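Home Forums Grasping & Manipulation Threads Search Log in
4 min read

Learned grasp scores in a bin – do they carry over to new objects?

kitier_bench, 8/11/20
Okay, first real numbers from our bin runs and I'm pretty excited! We scored every grasp with the network, took the top one, and logged whether the object stayed in the fingers for the full lift. 801 attempts, 75 percent success on stuff the network never saw in training.

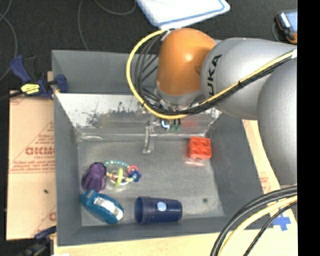 Fabbri thinks the number is too generous, and asked straight off whether the toys and cups were new shapes or just new colors of old shapes.

kitier_bench
Fair question. New shapes, mostly. The toy block is close to one in the training set (same idea, different size), so I'd call that one a cousin. The cup is new, and so is the beaded ring toy, and that ring is where we lose the most – a finger goes through the loop, the score looks great, then the whole thing swings on the way up.

mellus77
So drop the block and rerun the average. If it falls a lot you've got your answer. We did that with our set last November and lost 8 points, which hurt, but the write-up got a lot better for it.

kitier_bench
Ugh, yes. I'll do it. I have per-object logs so it's just a filter.

futstead_lab
I don't agree with Mellus on this one. Every test set has easy things in it. If you start pulling objects after you've seen the results, you're tuning the test. Leave it in, report per object, let people look at the table.

mellus77
Nobody said hide it! Report both. One average over a mix like that tells me very little.

fabbri
What about the walls? Our failures bunch up there. The planner backs off from the side and you end up with a lousy angle on anything close to it.

kitier_bench
Same for us. 43 of the misses were within a finger's width of a wall. I've been counting "planner found no path" as a miss too, and maybe I shouldn't – that isn't the score being wrong, it's the arm not getting there.

futstead_lab
Split those out for sure. Different problem, different fix.

fabbri
Seconded. And please say how you reset the bin between attempts. By hand or dumped?

kitier_bench
By hand, and I'm sure I was putting things down too nicely by the end of the day. Next batch gets dumped. Will post the table when the filter's done.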